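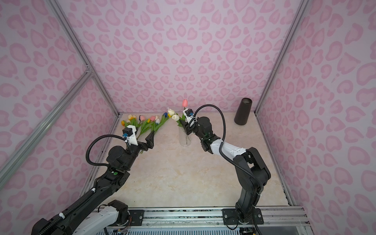

The Zallau Small Room Papering Kit

£108 including delivery to mainland UK

In stock. Sent out from our Billness workshop.

I put this kit together because I was fed up of selling people a paste brush and then getting a phone call the same evening asking what else they needed. If you're doing a cloakroom, a box room, an alcove or the inside of a cupboard, it's all in here except the wallpaper, a bucket and a stepladder. You'll have a bucket. Everybody has a bucket.

I've been hanging paper for other people for most of my working life and I still get a bit of a lift when the second drop goes up and the pattern meets. Small rooms are my favourite, although they're fiddlier than big ones (more corners, more pipes, nowhere to put your elbows!) and the long tools you get in the usual sets are a menace in them. So most of what's in the kit is a size down from what you'd find in a decorator's van.

What you get

Folding paste table, narrow top, steel legs
Paste brush with a natural bristle head
Smoothing brush, 6 inch
Felt-edged smoother for papers that mark easily
Seam roller
Paperhanging shears
Snap-off knife with a spare pack of blades
Plumb line with a brass bob
Two tubs of ready-mixed paste, 900 g each
Cotton sponge cloths
Canvas roll to keep the hand tools in

The table

It's the bit people ask me most about. The Zallau table is narrower than a standard one and the legs lock with a proper catch, so it doesn't fold up under you when you lean on it. My old one did that twice, once with a fully pasted length of hand-printed paper on it that the customer had been saving for. I've never been so quiet in a van on the way home.

It'll go through an ordinary doorway set up, if you tip it on its side. Wipe paste off the top while it's still wet. If you forget, a warm damp cloth left on it for a while will bring it off -- don't go at it with a scraper, the surface doesn't like it.

The brushes and shears

Both brushes are made for us by Kovačević, a family firm who've been very patient with me. We went back and forth over the smoothing brush for ages. The first ones were too stiff and left tramlines on a matt paper, the next lot were so floppy you may as well have used your sleeve. Rok Kadrić, who looks after our orders there, finally sent me a batch with a shorter, softer bristle and a note saying "please let these be the ones". They were the ones.

The shears are Gikton. They're longer in the handle than they look and the lower blade has a blunt nose, so you can run it into the crease along a skirting board and get a clean line without poking a hole. Left-handers, send me a message when you order and I'll swap them for the left-handed pair at no extra cost.
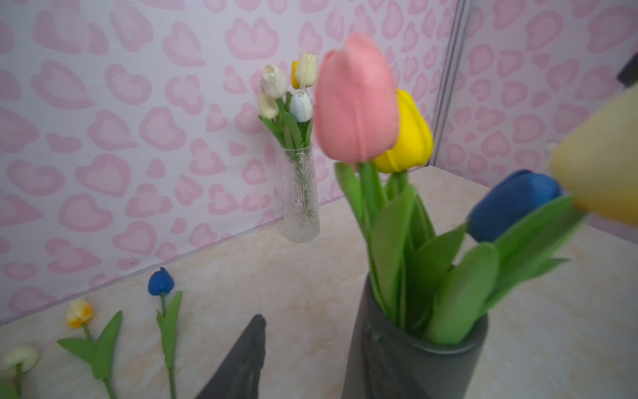 You'll want to change your knife blade far more often than feels sensible. I snap mine after every couple of cuts on a heavy paper. A tired blade drags, the damp paper tears, and then you're standing there trying to convince yourself it won't show. It will show! Snap the blade.

The paste

It's a ready-mixed tub and it's meant for paste-the-wall papers and ordinary non-wovens. It has a fair bit of slip, so you can slide a drop across to meet its neighbour before it grabs. For traditional papers that need to soak, leave a note with your order and we'll send the powder to mix yourself instead, same price.

Two tubs will see most people through a small room. Very thirsty walls will use more. If your plaster is new or bare, size it first with paste thinned down with water and leave it overnight.

Please don't store opened tubs in a shed over winter. Once it's frozen it goes to cottage cheese and there's no bringing it back.

Bold patterns in little spaces

I get asked whether a big loud print will make a small room feel smaller. I don't think it does, and I've papered enough downstairs loos in enormous parrots to have an opinion. What does make a room look mean is a busy print that stops dead halfway up, or one wall of it and three walls of magnolia. Take it all the way round, and over the door as well if you can face it.

Corners are where a spotty or scattered print is kind to you. Never try to wrap a full width round an internal corner, as no corner in a British house is straight. Cut the drop so that a narrow strip turns on to the next wall, then drop a new plumb line and hang the offcut over the turn. With stripes you'll see any mismatch from the street, but with irregular spots your eye slides straight past it.

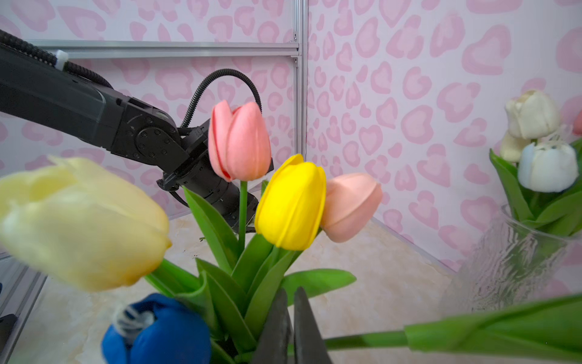

Order one more roll than the calculator tells you, and check the batch number on every label before you open anything. Keep the spare in the loft. Children and dogs and radiators leaking all happen eventually, and patching from the same batch is a ten-minute job.

What customers have said

"Did our box room over a long weekend. The narrow table was brilliant, it fitted on the landing with room to squeeze by. Only moan is the canvas roll could do with a second tie." -- Hacer Akyol

(I've passed that on, and kits sent out since March have two ties.)

Delivery and returns

The kit comes in two parcels, the table in one and the rest in the other, and they don't always turn up together. Give the second one 3 working days before you get in touch. You can send back anything unused, but I can't take paste once the seal's been broken.

Spare blades, rollers and single tubs of paste are on the Bits and Refills page. The table is also sold by itself, and the shears will be too once the next Gikton delivery gets here.

Page last updated August 9, 2024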